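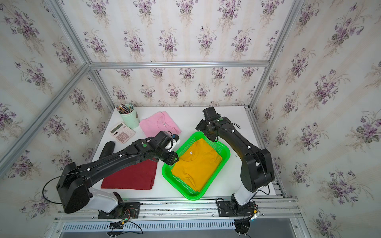 Forums > Walls & Ceilings > Wallpaper

Seams opening on prepasted vinyl over primed drywall

plumb_and_level
Jun 28, 2018
North-facing bedroom, half-inch drywall, level 4 finish. One coat of Meesuk wallcovering primer, dried overnight. Paper is a prepasted vinyl from Kakance, vertical stripe with a floral repeat. Activated with water per the sheet, booked for the time printed on the label, hung butt-jointed. Four of the seams have opened by the width of a pencil line, all on the outside wall. Inside walls are tight. Do I repair the seams or strip the wall?

ridgeline75
Did you overwork the seams? A stripe makes people push and pull each strip to keep it plumb, and vinyl will stretch while it is soaked. It then shrinks back as it dries. That gives you exactly the gap you describe.

plumb_and_level
I used a plastic smoother, center outward. The seam roller came out after 30 minutes, light pressure. Same method on all walls.

oldsize
Same method, different wall, different result. I would look at the wall. An outside wall is colder and dries slower. The edges let go before the paste in the field has set. What was the room temperature?

plumb_and_level
Heat was off. I did not measure the wall surface.

ridgeline75
It's June. A cold wall is not the cause here. I still say stretch. Measure a strip on the bad wall from seam to seam and compare it with the roll width on the label.

oldsize
I'll concede on temperature. I don't concede on drying. Vinyl is nearly closed to vapor, so the water in the paste has to go into the wall or out at the seam. If the primer went on heavier on that wall, the paste stays wet longer.

trimcoat
Skip the theory. For a gap that size:
1. Lift the edge only where it is already loose.
2. Work vinyl-to-vinyl adhesive under it with an artist's brush. Tikeck seam adhesive is fine and comes in a small tube.
3. Wait for it to go tacky, close, roll once, wipe with a damp sponge.
If the edge is stuck down and there is just a gap, glue does nothing. Color the wall behind the gap to match the ground of the paper. A chalk pastel works on light stripes.

ridgeline75
Agreed on the pastel. Disagree on Tikeck, it dries shiny if any gets on the face. I use Pludaveo.

trimcoat
It dries shiny if you don't wipe it.

plumb_and_level
Measured. Strips on the bad wall are at label width or a hair under. Edges are stuck down, none loose. So shrinkage, and a cosmetic fix. I'll tint the gaps and leave the paper up. On the next room I'll run a strip of paint in the ground color behind each seam before hanging.

oldsize
Let that paint cure fully before you hang over it. Paste will soften fresh latex.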